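Chalkboard eraser

A chalkboard eraser (some people say duster, and my grandmother said felt) is a handheld block used to wipe chalk off a board. I've kept a little pile of them for years, so forgive me if this entry runs long in the parts I like!

Most of them are built the same way: a stiff back you hold on to, and a soft face that does the wiping. The classic face is strips of felt, stitched or glued side by side with narrow gaps between them, and the gaps are where the dust goes. My oldest one, a Ramitz, has 9 strips and a back so worn that my thumb fits right into it. Later ones swapped the strips for a single pad, cheaper to make and, if you ask me, a lot worse on a big board.

Whiteboard erasers are close cousins. They look much the same from across a room, but the pad is usually denser and flatter, as dry marker comes off as crumbs and smears where chalk comes off as powder. Don't mix the two. I once used a chalky Zakik on a clean whiteboard and spent the whole afternoon getting the haze off with a damp cloth.

Cleaning is the part everyone remembers. At my school we clapped them together out by the back steps, and you came in looking like a baker. Some schools had a little electric cleaner with a brush and a bag (ours was a Matsuda, and it howled). Vacuuming works fine too. Washing felt is risky: the glue lets go, and the strips dry wavy.

Size varies less than you'd think. Nearly all of mine sit comfortably in one hand, and the long Satitis ones, made for lecture halls, are the only ones I'd call awkward. Those came in cartons of 16, and I still run into unopened cartons at school clearance sales every August.

For storage, lay them pad up or on their side, somewhere dry. Left face down on a chalk rail they flatten along one edge, and after that they leave a stripe on every pass.
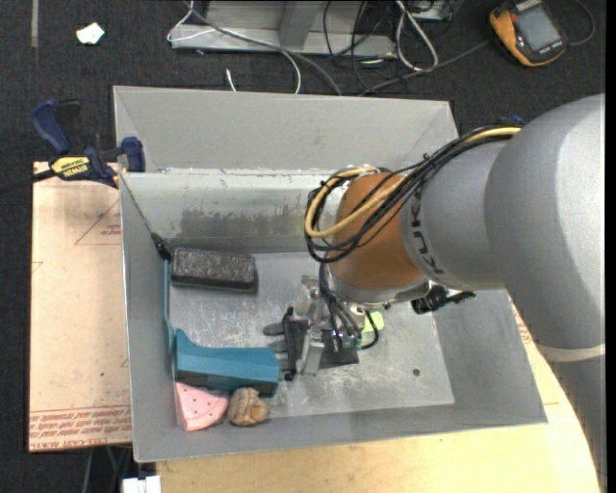
Denise wrote in to say that washing felt is fine if the strips are stitched, that cold water and a flat towel are all it takes, and that hers have been through it every summer without going wavy.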